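July 2022 — laundry corner

Moved the sorting job over to the white standing desk today. The old bench was too low for it and I was tired of stooping. The desk stays along the white wall, with the washer and dryer stack left where it was.

Two orange woven baskets on top, one toward the back end and one nearer the middle. The plan is darks in the far one, lights in the near one. They came in the Werna order, 3 in the pack, and the spare is on the shelf in the Goodwin cabinet.
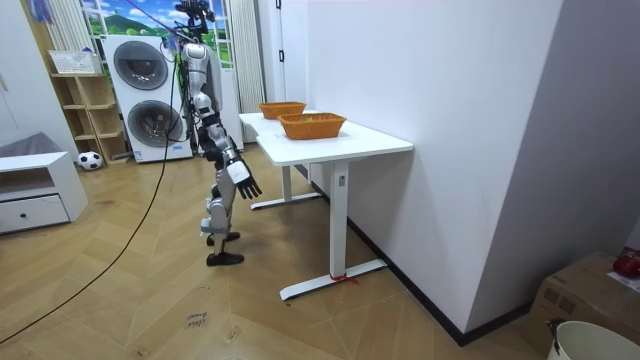 Desk height is preset 3. I tried 6 first and it put the basket rims too high to see into. If anyone changes it, please put it back before you leave.

Still open:

1. Red tie at the front foot of the desk. It marks the position on the floor, so leave it on. I want tape there eventually but not on the herringbone until Sturcombe tells us which kind won't lift the finish.

2. Near basket. Only a little light-colored stuff in the bottom for now. The full load goes in once the Pundeline towels get here — order 1616, no date on it yet.

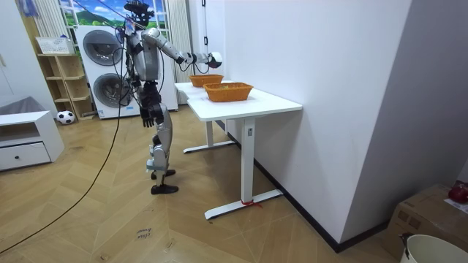 3. Labels. Plain card, tied to the rims. Glue didn't hold on the weave when we tried it in November.

4. Check that the dryer door can swing all the way open with the desk at this spot.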